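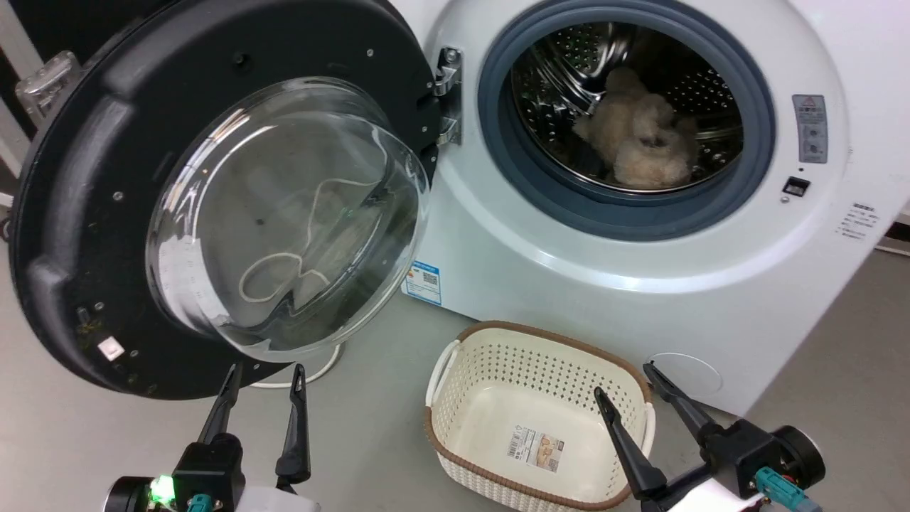
Celtix community help > Data collection > Teleoperation

How should I split a washer unloading task into episodes?

Posted by rorndale_bench

We are collecting demonstrations for a bimanual policy. The task is a front-loading washer with a laundry basket on the floor in front of it. The sequence is: open the door, reach in, take the item out, place it in the basket, close the door. Three cameras, one at the head and one on each wrist, all logged with joint positions and gripper width.

So far we have 297 episodes of the full sequence. The policy trained on them opens the door on most attempts, then stalls with the fingers near the rim of the drum. If I start it by hand from that point it will sometimes finish. My two options are to keep recording full sequences or to cut the task into stages and record each one separately. Storage isn't a concern. Operator time is.

I would also like to know what people do about failed grasps. At present we delete any episode in which the item is dropped.

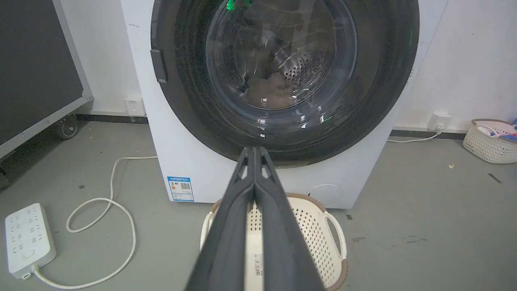

Replies

Hryhorii Sirko

Record full sequences and label the stage boundaries afterward. If you record the stages separately, every "reach in" episode starts from a pose the operator chose while resting, and the policy never gets to that pose by itself. You will see the same stall in a different place.

What worked for us at Baltetti, on a dishwasher and later on a washer:

Keep the full episodes and add a stage index per timestep. We used 4 stages: door open, extract, place, door close. Mark the boundary on an event you can find in the log, such as gripper width crossing a threshold. Marking by eye gave us a spread wide enough to matter.

Look at your stall frames before you record anything else. In our case the operators paused after opening the door to plan the reach. The pause was in nearly every episode, so the policy learned it. Trimming timesteps with near-zero joint velocity fixed more than the next month of recording did. Don't trim pauses where the gripper is closing, or you will lose the grasp.

Then record short supplementary episodes that begin at the bad state. Drive the arm there under policy control, stop, hand over to the operator, and record only the recovery. Keep these under a separate tag so you can change the sampling weight later.

On drops: keep them if the operator recovers and finishes. Delete them if the episode ends with the item on the floor. A dropped item followed by a clean second grasp is useful, and you will not get it any other way.

Our final set was 1005 full episodes and a smaller number of recoveries. I would not read much into the total. Success stopped improving well before we stopped recording.

stasiv_k

More data. We have 1814 and it works fine. Also check that your door angle is the same every time.

Demyd Mykhailiuk

I disagree with the post above about the door angle. A fixed angle makes the training loss look better and the deployed policy worse. Once it bumps the door a little further than usual, it is outside anything it has seen. Vary it on purpose, and write the range into the operator sheet so that two operators don't settle on two different habits.

The same applies to the basket. Shift it and rotate it between episodes. Change the item as well. A plush toy and a wad of cloth compress very differently between parallel fingers, and a policy trained on one will close to the wrong width on the other.

A few smaller points:

Check timestamp alignment across the three streams. We had a wrist camera lagging the joint log from August on, and it looked exactly like a hesitating policy.

Glass doors throw reflections into the wrist view. Lock exposure and white balance, and collect under more than one lighting condition.

Log the operator ID. When one person's episodes are hurting the result, you want to be able to drop them without guessing.

Otherwise I would follow what Hryhorii wrote, with the velocity trim first.

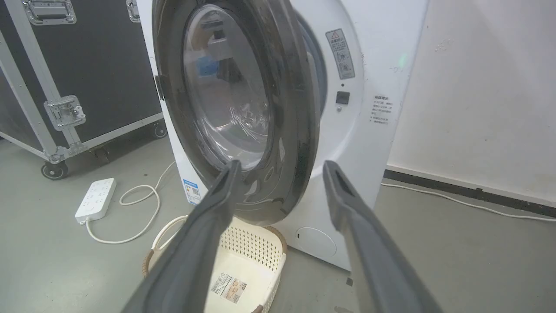 rorndale_bench

Thanks, both. Does the velocity trim have to be applied to both arms at once? Our left arm is idle for long stretches while the right one works.

Hryhorii Sirko

Trim a timestep only when both arms are below the threshold and neither gripper is moving. The two action streams have to stay on the same clock, so cutting one arm alone will break the pairing. Leave the idle arm's data in as it is. The policy needs to learn to hold that arm still.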